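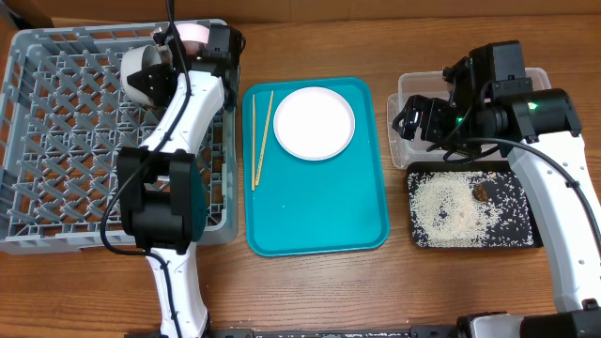 The return table in Yurt: gray rack on the left, teal tray in the middle, clear box on the right.

Returning your tray in Yurt
24 January 2024

Dear colleagues and neighbors,

Many of you eat in Yurt now, also people from the Flellitz side of the yard, and we are glad for it. In December we served 1,509 lunches, and 704 of them were noodle or rice bowls from the new menu. It means more small dishes on each tray than we had in the time of the soup and sandwich. The kitchen asked me to write how the return table works, and what we would like you to do when you finish eating.

Most of it you know already. I write it anyway, as the paper on the wall was only in German and it fell down twice.

What goes where

The gray rack is for dishes. It goes into the machine as it is, so a dish you put there is a dish we do not need to lift one more time. Plates stand on their edge between the pegs. Please leave one row free between two plates, otherwise the water does not come to the middle and we find dry sauce there. Bowls go in leaning, with the open side a little down. If a bowl stands straight up, it comes out of the machine full of gray water, and the person who takes it out gets the water in the sleeve.

The clear box is for wrappers, paper napkins and small bags. We took a clear one on purpose, after a spoon and one time a set of keys went away with the garbage from the old black bucket. Please look in the box before you press the paper down.

Trays stay on the table. Do not put a tray in the rack, also not when it is empty. They are washed by hand at the second sink.

Wrappers on plates

Here is our biggest request this month. The snack wrapper which stays on the plate is the thing that costs us the most time. When it is crumpled it sticks to the sauce, and when the plate goes with it into the machine, the plastic moves to the filter and the machine stops. Tristotel, who repair the machine for us, had to come 3 times since the summer and each time they took wrappers out of it. The visit is not cheap and on that day we wash everything by hand until evening.

So please take the wrapper first, before you touch any dish, and put it in the clear box. After this the plate can go.

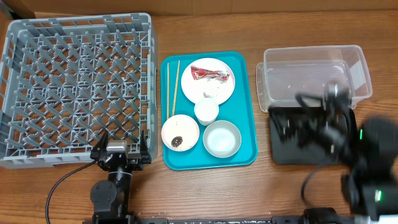

Chopsticks

The chopsticks are wooden and we use them again. They are not for the box. Some guests throw them away because in other places it is usual, and we understand this, but we bought 5 packs in the fall and now we are already short at the end of lunch.

Leave the pair lying on the tray, together, along the long side. Please do not put them into the rack with the plates. They fall through the floor of it and lie under the spray arm, and then the arm cannot turn. The kitchen collects them from the trays, washes them in hot water and lets them dry standing in a jar until the next day. A pair with a crack is taken out. If you find a cracked one at your place, bring it to the counter and you get a new pair.

When the rack is full

It happens mostly after half past twelve, when the group from Stelberg comes together with the workshop. If there is no free place for your bowls, leave them on the tray. Two bowls and a plate have enough room next to each other, and a tray which is left like this is easy to carry.
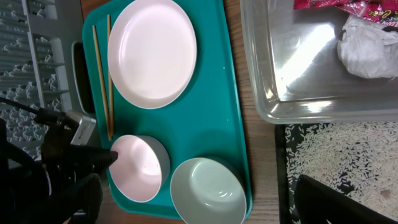

What we would not like is bowls put one inside the other with rice still between them. The rice dries very fast and it becomes like glue, and we have to soak the two bowls for an hour before they come apart. The small pink ones are the worst for it, they fit a little too well. If you want to help us, scrape the rest with your chopsticks into the green bucket under the window and leave the bowls side by side.

Also, somebody asked if it is allowed to take a tray to the office. Yes, it is allowed, but please bring it back the same day. We think that there are still several of our trays on the second floor at Flellitz, perhaps under a plant.

In April the kitchen will be painted and the return table will move closer to the door for that time. The order on it will stay the same, rack on the left and box on the right.

Questions and complaints please to me, at the counter in the morning or by the house mail.

Tarık Yüksel
Yurt, kitchen and service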